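Minutes of the Handheld Gripper Good Practice Group
4th May, Trelunard offices, upstairs

Present: Patricio Cuesta (chair), Spahić (minutes), two from Skikalier, one from Broneck by telephone, intermittently.

1. Previous minutes
Agreed, after the word "robust" was taken out in 2 places.

2. Rule 4, desks and tabletops
Broneck wants desks cleared before recording. Skikalier pointed out that people's desks are not clear, and that a robot trained on bare ones will be in for a shock. Long discussion. Agreed wording: "Leave ordinary belongings where they are. Remove letters, bank cards and anything with a name on it." Monitors may stay, switched off or facing away.

3. Finger pads
Pads to be checked at 300 recordings, and both replaced together. Broneck asked whether one could be replaced at a time. The chair said no — then said it again when the line came back.

4. Opening view
Each recording is to begin with the fingers open and both pads in view. Of 1596 recordings checked by Skikalier, 888 did so. The chair described this as "a majority".

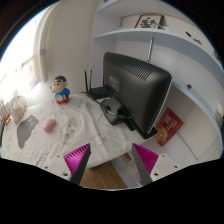 Item 4: fingers open, both pads in view, desk left as per Rule 4.

5. Cloths
Skikalier asked if a cloth should be pulled flat first. Wrinkles to be allowed. Stains also, after a vote.

6. Any other business
Name of the group to be shortened. Held over to September.

Action: Spahić to circulate Rule 4. Broneck to find a better telephone.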